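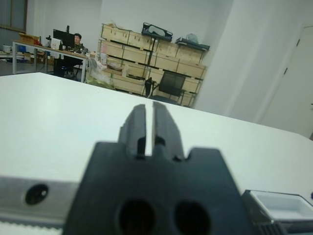
A day at the Flatitz open lab, mostly about software

Oct 5, 2025

I'd been meaning to go to the Flatitz open lab for ages, and this time I finally got my act together, booked the train and went. It's a small place. You come up the stairs, someone gives you a sticky label to write your name on, and then you're more or less let loose among the desks and the arms and told to ask whatever you like. I asked a lot. Sorry to everyone who was trying to get a coffee.

Most reports I've read from days like this are about the hardware, so I'll say straight away that I hardly looked at the motors. I write planning code for a living (warehouse stuff, nothing glamorous) and what I wanted to know was how a team this size gets from "the camera sees a thing" to "the fingers close on the thing" without the whole stack falling over every other day.

The view from the wrist

The first bench I stopped at had the live feed from the wrist camera up on a screen, and I stood in front of it for far too long. If you've only ever worked with a camera on a pole looking down, a wrist view is a funny thing to get used to. Your own gripper is always in shot! Two dark fingers sticking up the middle with a thin gap between them, all a bit soft because they're so close to the lens, and behind them the big white table, and behind that the rest of the office: crates on shelving, a chair, a person at a desk, the door.

All that background is a nuisance for the perception people. They told me their first segmenter was quite happy to offer up bits of the room as things to pick. So now there's a stage early on that works out where the table plane is and throws away anything that isn't on it or just above it. It's a simple bit of geometry and it runs before any of the clever stuff. I liked that a lot. I've seen teams spend a winter training a network to ignore the furniture.

The gripper itself gets masked out too. They used to do it with a fixed mask drawn by hand, which worked until somebody refitted the camera a hair off and the edges of the fingers began turning up as obstacles. Now the mask is rendered from the arm model and the current finger opening, with a little padding round the outside. I asked how much padding and got three different answers from three people, so I suspect that one's still being argued over.

White things on a white table

We had a good long natter about pale objects. A white tray on a white table is a rotten target: hardly any edge to find, and if the sides are at all shiny or see-through the depth goes patchy as well. Their answer is to look more than once. The planner picks a few extra viewpoints, the arm nudges round to each, and the results get merged before it commits to a grasp. It costs time, and they're open about that.

The person on this bench had a test log going with 582 grasp attempts in it, all replayable. Click on a row and you get the picture, the mask, the merged depth and the planned path as they were at the moment of the attempt. I've wanted a tool like that at work for years and I was properly jealous. It's called Starkine, it's their own, and it isn't out in the world yet. They hope to let outsiders try it in January.

Planning, and a small argument

On to the planner, which is my patch, so I was probably a bit annoying. They sample paths in joint space and smooth them afterwards, nothing odd there, and they keep 16 candidate grasps alive right up to the last moment so that if the first choice turns out to be unreachable there's another one ready. What surprised me was the time limit. The planner gets a fixed slice, and if it hasn't found anything by then the arm stays where it is and asks for a new view. No second go with looser limits.

I said I'd loosen the limits. They said they'd tried that, and the arm had started finding very creative routes that went much too near the table. Fair enough -- though I still think you could loosen some limits and leave the table clearance alone. We agreed to disagree, and I've got an email address to send my version to.

Control and the boring bits

The control talk was after lunch (cheese rolls, decent ones) and was the only proper sit-down session. Two loops: a fast one that holds the joints where they should be, and a slower one that takes corrections from the camera on the way in. The speaker spent almost 81 slides on it, which was a lot for a warm room, but the part about late camera frames was worth it. Every frame carries its own time stamp, and the slower loop looks up where the wrist was at that time before using it. Anything too old gets dropped and counted, and the count goes on the same screen as everything else. When we got this wrong at my place, the arm would wobble on approach and we blamed the gears for weeks.

Someone from Randley, who'd come along for the day as well, asked about calibration. They redo the wrist camera one at the start of each working day with a script called Van Damme, so named for reasons that were explained to me and that I've forgotten. It moves the arm through a set of poses, compares the result with yesterday's and complains loudly if they differ too much. It won't save the new numbers by itself. A human has to type yes.

Getting there

If you fancy going next time, book early and take the earlier train. I got there a bit late and missed the start of the bench demos. There's a bus from the station but it's an easy walk, and the bakery on the corner does a good iced bun. Bring a notebook too, as my phone was flat by mid-afternoon and half of my notes on the planner are on the back of the name label's paper.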